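Learn > Electronics Basics > Pull-up Resistors

How to add a pull-up resistor to a push button

November – by the Nanano bench blog

We use cookies to remember your settings. OK

So you wired a button to an input pin and the reading jumps all over the place? Mine did too, and I spent a whole evening blaming the button! An input with nothing connected to it floats, so it picks up any stray noise nearby.

Grab a 10k resistor and run it from the input pin to your positive supply. Then wire the button between that same pin and ground. With the button open the pin reads high, and when you press it the pin goes low – yes, it feels backwards at first.
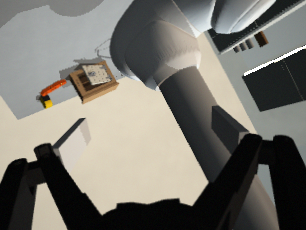

Can I use a different resistor value?
Anything from 4.7k to 47k is fine for a normal button on a short wire. I'd go lower if your wire is long (mine ran 12 feet to the garage door).

Now flip the logic in your code, so low means pressed. If you still get double presses, that's contact bounce. Wait 30 milliseconds after the first change and read the pin again. I started with 8 and my cheap button still got through, so play with it a bit.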